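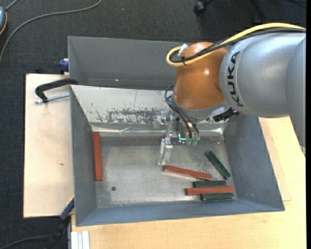
Help wanted: front counter and orders at Kerslake Soap

Hi, I'm Ljubica, and I'm looking for a person to share the counter with me at our little soap shop on Balstead Road. It's part time, 24 hours a week to start, and it would be so nice to have somebody in place before the end of August, when the gift orders begin and I stop answering my own phone.

A bit about us first. I opened the shop with my friend Danica Jurić after years of selling at craft fairs out of the back of her station wagon (she still has the wagon, it still smells of lavender). She makes the soap and I sell it, and that split has worked well for us. We carry bar soap, shampoo bars, a shaving soap that has its own small fan club, and candles in the colder months. Most of our customers live close by and a lot of them like to chat, so if you're a person who enjoys hearing how somebody's knee surgery went, you'll fit right in!

What you'd be doing

Mornings are mostly mail orders. You'd print the slips, wrap the bars, pack the boxes and walk them over to the post office before noon. Afternoons are the counter: ringing people up, giving out samples, restocking, and making up gift baskets when it's quiet. You'd also answer email, and I'll warn you that we get the same question about whether the oatmeal bar has nuts in it (no) pretty much every day. There's some lifting, boxes up to 30 pounds, and a flight of stairs down to the stock room.

You won't be making soap, at least not at first. Danica is very protective of her kitchen. If you stick around and you're curious she'll probably let you in, and then good luck getting her to stop talking about olive oil.

Who I'm hoping to meet

Shop experience is great but I don't need it. I do need you to show up on time, write a friendly email and be okay with strong smells all day long. Please think hard about that last one, and if you get headaches from perfume this will be a rough job for you. A second language would be lovely, and so would neat handwriting for the gift tags, as mine is terrible.

Pay and hours

Pay is $19 an hour, going up a dollar after your first 2 months. Shifts run from 9 in the morning to 3 in the afternoon, four days a week, and we can talk about which days. You get paid time off, a key, half off everything in the shop, and as many ugly end pieces as you can carry home. Parking is in the lot behind the bakery.

How to apply

Skip the formal cover letter, please. Just write me a few lines about yourself, tell me when you could start, and add the name of one person you've worked for (or with) who'd pick up the phone. A résumé is fine if you have one handy. You can drop it off at the counter or mail it to Kerslake Soap, 459 Balstead Road, attention Ljubica Atanasov.

I read everything myself, usually at night with tea, and I'll write back to everyone. If we both like the sound of it, you'll come in for a paid two-hour try-out on a quiet morning and meet Danica too.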